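Desk reset cell: what happened to the hours
Forum: Workplace Automation

flitwood_ops
Polow put an arm on the table reset job in November. Pens in the holder, brochures left, book right. Sample station:
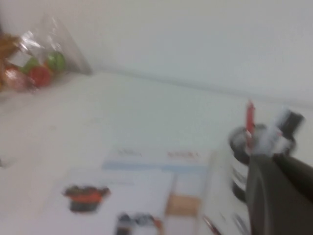 Re: Desk reset cell

hegazy386
What happens to the two people who did it by hand? At Elley they became exception handlers – same pay grade, more walking.

flitwood_ops
Same here. Fixed view: 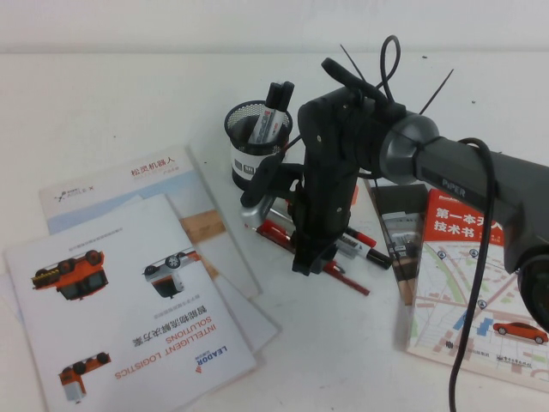

PiPER arm over the pens, mesh holder at left.

gridlock60
Disagree that it's the same job. Clearing faults on 280 resets a shift is maintenance work and should be graded as such.

flitwood_ops
Grading is under review. Task list for the handlers:
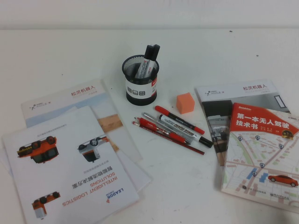 Log the fault, restore the layout, release the cell. Target is 60 seconds per fault.

hegazy386
60 is tight if they cover two cells.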